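A **catch box** (also *desk carton* or *end box*) is an open cardboard box kept at one end of a shared table to hold small loose items while the table is being cleared. The usual contents are bottle caps, small bottles, balls, clips and other things too small to shelve on their own. Catch boxes are found in offices, classrooms and workrooms, and are often used where the table has no drawers.

## Construction

Most catch boxes are reused shipping cartons. The tape is cut along the top seam and the four flaps are folded outward or left standing. Folded flaps give a wider opening and can rest on the table. Standing flaps stop round items from bouncing out but make it harder to reach in from a seated position.

Single-wall corrugated board is strong enough for ordinary desk contents. The base is normally taped along its full length, as the interlocked base used for parcels tends to sag when the box is lifted by its sides. Tradel, a packaging supplier in Wernitz, sells a flat-packed version with a glued base under the name Malari, in packs of 20.

## Placement

The box is set at the end of the table, clear of the working area. On tables with a privacy divider along the back, it can be placed near the end of the panel, where it can be reached from the front and the side. A table height of 760 mm suits a person standing to sort. Lower tables are more comfortable for seated work, although the contents of a deep box may then be out of view.

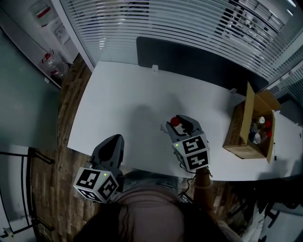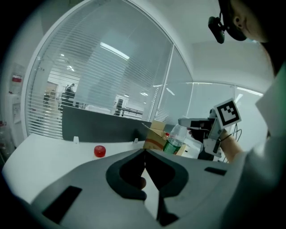

*An open carton on a white table with a dark grey divider. First picture: small items in the box, including a white round one and a red round one. Second picture: a red bottle cap on the tabletop and a bottle with a green label in front of the box.*

## Use

Items are picked up one at a time and placed in the box. Caps and balls are generally collected first, as they roll if the table is bumped. Bottles follow, and are laid down if the box is shallow. Opened drinks are kept out, because wet board loses its stiffness and the base may give way.

Colour is sometimes used as a guide when the contents are to be separated later. In the arrangement described by Cayetano Montoya, white and red items go into the same box and are divided only when it is emptied. Patricio Miranda recommends 2 boxes from the start wherever caps are being saved for recycling.

A box left in place for long periods tends to become general storage. Some workplaces empty theirs once a month and others when the contents reach the fold line of the flaps.

## Related containers

The *desk tray* is shallower and is meant for paper. The *tote* has handles and is carried between rooms. The *Ķēniņš box*, a lidded card box with a fixed divider, serves a similar purpose but must be opened with one hand while the other holds the item.

## See also

- Corrugated fibreboard
- Desk organiser
- Screw cap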